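Boxing Day clear out, sort of

26 December 2018

Quick one, kettle's on and I've got people coming at 2. Still finding wrapping paper under everything. Started sorting the toy food before breakfast because Ebony's two get here first and they go straight for it, every time, never mind what anyone got for Christmas.

So. The play food. It had got out of hand. Half of it came from Cinzia Gatti when her girls grew out of it, the rest is charity shop, odd bits of felt pizza, a fried egg with teeth marks. I tipped the lot into a bag and decided only the good pieces go back. Chilli, apple, banana, cucumber. One plate. One cup. Done.

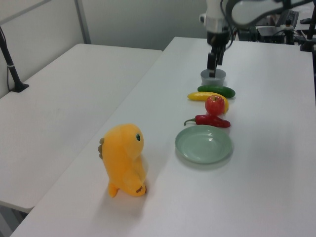
The keepers, plus the yellow one, who goes wherever the food goes.

The cucumber is my favourite, it's got proper bumps on it. The chilli is a close second, lovely and shiny. The banana I was going to bin but Rawan said you can't have a shop with no bananas and she's right I suppose.

The pale green plate stays becuase it's the only one left from the set. The grey cup isn't even a toy one, I don't think, but it gets used for soup, tea, and once a whole birthday party's worth of pretend custard. Soup mostly.

Yellow one still hasn't got a name. Dinosaur or bird, we've had this row since January. Wiremu says bird. I say look at the spiky bit. Comments open if you want to take sides, please be nice to Wiremu.

Still to do: the felt stuff (wash? bin?), the wooden blocks, the jigsaw with 300 pieces that I know for a fact has fewer than 300 peices. Might just give that one to my brother.

Right, doorbell. More at the weekend if I find the floor.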